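January 2, 2023
Leonidas Fragkou

Re: Toy rotation, Salto playroom list

> Karras says a kid with 30 toys out plays longer than a kid with 200 out,
> so we should box up the rest and swap every month. The Stokance bins are
> on sale. Can we vote on this before we order?

I'd hold off on the order. I read the article Karras linked and it never says how long "longer" is, or who was watching the clock. It also ends with a coupon for storage bins -- make of that what you will.

We tried a rotation in September. The boxes went up on the shelf and I was asked for the one thing in the bottom of the last box, daily, until I gave in and left the lid off. Maybe your kids are more patient. Mine will trade an entire train set for a plastic potato.

Also, what counts as one toy? If a set of blocks is one and every piece of play food is one, I can get any total you like. The Jitis checklist gives 60 as the limit for a room our size and doesn't explain that number either.

I don't mind less stuff on the floor. I mind paying for a system when a couple of open baskets would do the same job. Before voting I'd like to see:

1. What the bins cost with shipping. The quote I saw was 1135 and it didn't say if lids were included.

2. Whether play food stays out all year. I say yes, in one open basket on the floor, and leave it out of any swap.
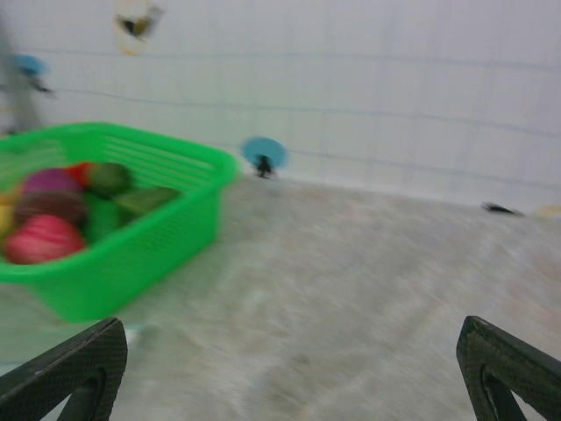 3. Who does the swapping each month. If the answer is "we'll take turns," I'm voting no.

Leonidas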